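Workshop notebook, April 2, 2020
Salt dough hangers, second batch

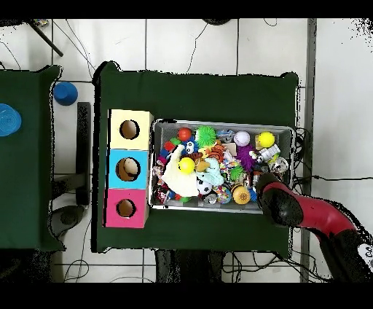 Pilunau Seasonal Decorations, Making Room

I finally got back to the hanging ornaments today, and I'm happy to say the dough is behaving much better than it did in February. I mixed it a little stiffer, let it rest under a damp towel while I hunted for the small leaf cutter (in the ribbon drawer, of all places), and rolled it between the two wooden slats so the thickness stayed even. We have 83 pieces cut from this batch, mostly leaves and plain ovals, with a few birds I couldn't resist.

Oven at 200 Fahrenheit, door shut, trays turned once halfway. The birds want longer than the leaves, so next time I'd put them on their own tray. I poked the hanging holes with a drinking straw before baking — please don't use the skewer, the holes close up and then we're all sitting here with the hand drill again.

Color is still an open question. I tried the Tennant gray on seven spare ovals and it's a lovely soft shade, but it dries chalky and comes off a little on the fingers. One coat of matte varnish helped. Two made it shiny, and I don't care for that at all on a leaf. The Jadutside green went on beautifully straight from the jar, although it does want a good long stir first.

For hanging, I cut the cotton cord longer than last time and tied it in a simple loop. I like it so much better than the wire! There's plenty left on the big spool if anyone wants to keep going.

Still to do: sand the backs of the ovals, try the gray again over a white base, and write up the paint mix on a card for the shelf. The unpainted birds are on the rack by the sink, please leave them there overnight.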